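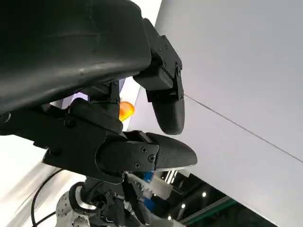
Skirkia is a word list of what people call the small parts that hold other things together, gathered from repair notes, hardware store receipts and the margins of assembly manuals. It began as an argument over the word "bolt" and has not gotten much calmer. Small hex screws, like the ones holding those stacked black plastic segments together, show up in the list as "allens," "allen bolts," "hexes," "the little six-sided guys" and, in one Gestholm receipt, "screw (IKEA?)." All of them are kept. We record what was written down and leave the correcting to people who enjoy it.

Last full rebuild: Sunday, July 24, 2022

## What you get

There are 2,893 entries in `terms.csv`, written by 49 contributors. A smaller file, `families.csv`, groups them into 151 families, a family being a set of names for what we think is the same part. "We think" is doing a fair amount of work there, see Known problems.

`terms.csv` has 5 columns:

| column | contents |
|---|---|
| `term` | the word or phrase exactly as written, bad spelling included |
| `family` | key into `families.csv` |
| `source` | `note`, `receipt`, `manual` or `other` |
| `place` | Gestholm, Erulstead, or blank |
| `remark` | anything the person entering it could not keep to themselves |

The `remark` column was meant to be temporary. It is now the part people read.

## Where it came from

Most of the receipts are from Rajput Hardware in Gestholm, which still writes them by hand and let us copy out the item lines. Prices and customer names were never entered. The Erulstead material is nearly all repair notes, the kind taped inside a washing machine by whoever last had the back off. Ibsa Gebretsadik typed up those, and also settled on the rule for illegible words, namely that you put `[?]` and move on with your life.

Manuals were added in May. They are the dullest source and the only one that says "fastener" with a straight face.

## Loading it

```python
import pandas as pd

terms = pd.read_csv("terms.csv", keep_default_na=False)
```

Leave `keep_default_na=False` in. One contributor labeled a jar "NA" and we have decided to respect that.

## Known problems

- "Nut" is in more families than it should be. Splitting it up made things worse, so it was put back.
- Fahad Hashmi maintains that a grub screw and a set screw are the same thing. The families file agrees with him. The remarks do not.
- "Thingy" is a family. Please do not open another issue.
- Washers are thin on the Erulstead side. People there either don't lose them or don't write them down.
- A blank `place` means the source didn't say. It doesn't mean "everywhere."

## What it's fine for, and what it isn't

Good uses so far include a search box that understands "long skinny bolt" and a pub quiz round that went badly. It would be a poor basis for ordering parts, since nothing in it records thread, length or material. It also shouldn't be used to draw a dialect map. Two towns make a line.

## Adding terms

Send a pull request against `terms.csv` with one row per term. Copy the spelling as you found it. If no family fits, leave `family` empty and Fahad will pick one, probably the wrong one, and you can take it up with him in the remarks.

## License

CC BY 4.0. Credit "Skirkia contributors."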